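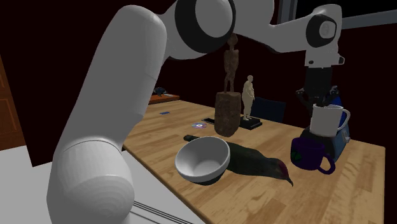
When the Deputy Mayor Says Sorry: Student Project Report
Heike Heitmann and Kai Sperling, 5/18/22

Our question was simple: what happens in a town council after someone in charge admits a mistake? We picked Hirkthorpe, where the deputy mayor read out part of a private letter during the debate on the Nullasmont bus contract and had to face a censure motion nine days later. We loved working on this one!

What we read
We went through the minutes of 3 meetings, 91 pages in all (Kai read most of them on the bus, which felt right), and every letter on the subject in the local paper. We also sat in the public gallery for the last meeting, and it was far more lively than either of us expected.

What we found
The apology came early and it was short. After that, hardly any speaker talked about the letter itself. Members from the Plultton ward went straight back to bus fares, and Councilor Bauerfeind used most of her time on the road budget. The motion failed, but more than 19 speeches were made on it, and you can learn so much about a council from what people bring up when they're supposed to be talking about something else. 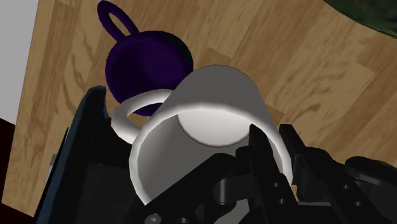
White mug in the gripper, purple mug behind.

What we would do next
Heike wants to compare this with a censure debate from another town, and we have already asked for the August minutes. We would also like to talk to the clerk, who has to write all of it down while people are still shouting. Our coding sheet for the speeches is in the appendix, with the two categories we ended up merging marked in the margin.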